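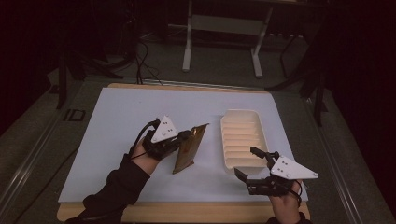 My sister asked me at dinner in February when she could buy something that would put the groceries away. I said not yet and she said I'd been saying that since her kids were small. So I've been trying to write down where things stand, as plainly as I can, for people who don't follow this closely.

I work with a small group in Wultdale that looks at handling tasks. That means picking a thing up and putting it somewhere particular. Ciarán Ó Flaithearta runs the learning side, Nazma Gamage does the hardware, and I do whatever is left, which is mostly task lists and arguing about what counts as done.

The task I've spent the most time on this fall is packets into a ridged tray. A person holds a gripper in each hand and does the job with those two fingers in place of their own. The policy learns from that. You have a tray with slots running across it and a flat, shiny packet that has to be held upright before it can go in. A six-year-old could do it while talking about something else.

We collected 412 demonstrations of it. With those, our arm got a packet standing in a slot on its own, from a starting position it hadn't seen, a bit more than half the time. Ciarán thinks that number will climb with more data. I think it will climb and then stop, and we have a small bet on it.

The failures are more interesting to me than the rate. The big motions are fine. It goes to the packet, closes on it, lifts, travels to the tray. Then it comes down a few millimeters off, the bottom edge lands on top of a ridge, and the packet bends. A person feels that and backs up without thinking. Our arm keeps pushing. Sometimes the packet pops into the next slot over and the software counts a success, and I have to go through and take those back out.

Thin packaging is hard in general. It wrinkles, so it's never the same shape twice. It reflects whatever light is in the room, so the cameras lose the edges. And two hard fingertips give you very little idea of how the thing is sitting between them. Nazma has tried softer tips from Sornilero, and they hold better but wear out fast. She went through 15 pairs in one stretch and switched back.

The other hand matters too. In a lot of tasks the second hand does nothing you'd write down as a step. It waits near the tray in case the tray slides. It leans on a corner for a second. When I first wrote the instructions I left the second hand out completely, and the people doing the demonstrations all used it anyway. Now the instructions say to keep it close to the tray and use it if you need it. I don't know how to write it any better than that.

As for the home, here is my list, and other people would draw it up differently.

Vacuuming a floor that's already clear is done. It was done years ago. Clearing the floor first is not done.

Folding towels works if somebody hands the machine towels, one kind at a time, and isn't in a hurry. I timed one demo at 3 minutes a towel. Shirts are worse. I haven't seen a fitted sheet I'd call folded, but I can't do those either.

Loading a dishwasher looks close and I don't believe it yet. Plates go in. Then there's the one bowl that has to overlap another bowl, and the whole thing stalls.

Putting groceries away is a hundred tasks with one name. Cans on a shelf, maybe soon. A bag of salad into a full drawer, I wouldn't guess a year.

Shops and small factories are further along, and I think it's because they can change the room to suit the machine. Eamon Horgan manages packing at a place in Perkthorpe and he let me stand around for a day. They have one arm, made by Breathnach, that takes boxed parts off a belt and puts them in cartons. It works all shift. The boxes are stiff, they're all one size, and the belt puts them in the same spot every time. When I asked whether it could do the pouches on the next line he laughed and pointed at the two people doing the pouches.

He also told me it stopped 177 times in its first month and most of those stops needed a person to walk over and press a button. It's much better now. But he hasn't cut anyone from that line, and the person who used to pack those cartons now looks after the arm and fills in on pouches.

That's the question I'd ask about any video you see. How far away is the person, and how often do they have to come over? If somebody has to come over every few minutes, then for my sister it's slower than doing it herself. She'd have to stay in the kitchen with it.

We're going to keep the same tray for a while. Daithí Fahy wants to move on to something that looks better on video, and I understand why, but I'd like to see the arm notice when it's sitting on a ridge and back up before we change anything. Nazma is working on a way to read the motor current for that. If it works I'll post the numbers, including the ones I had to take out.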